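Kitchen Tidying Sessions: Participants Wanted

Purnow, ground floor activity room

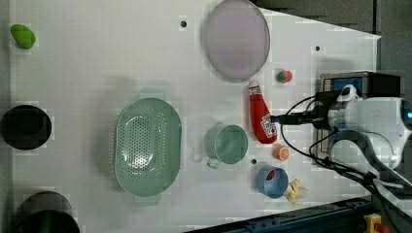 Some of the kitchen things on the table, with the mint-green colander and mug in the middle.

We are looking for 40 adults to take part in a study of how people sort and put away everyday kitchen things. The study is called Pakavum and is run by Purnow. We want to know where people place a plate, a mug or a ketchup bottle when no one has told them where it should go, and whether they do it the same way the second time.

What you will do

You will stand at a white table with a mixture of kitchenware and toy food on it: a colander, a mug, a large round plate, dark pots or bowls, a toy strawberry and so on. You will be asked to clear the table into a set of shelves and one drawer, in any order you like. We then lay the table again and you repeat the task. Afterwards there is a short talk with one of the team about the choices you made. There are no right answers and you are not timed.

One visit is enough. It takes around 40 minutes, including the paperwork. You may stop at any point and will still be paid.

Who can take part

You should be 18 or over and able to stand for up to 20 minutes – a stool is available if you prefer to sit between rounds. You do not need to be a keen cook. We would particularly like to hear from people who share a kitchen with others. If you took part in our Minja study in December, please do not apply this time, as the tasks are too similar.

Payment

You will receive a 20 pound shopping voucher at the end of your visit. Bus fares are paid back up to 5 pounds on production of a ticket.

Your information

Notes from the sessions are kept under a number and your name is stored separately. You can ask for your notes to be removed at any time before the report is written.

How to apply

Write to Rowena Ignacio at Purnow, giving your name, a daytime telephone number and whether mornings or afternoons suit you. Applications close on March 9, 2021. Questions about access to the building should go to Mwangi Ondieki at the front desk. The entrance is on the car park side – please ring the lower bell.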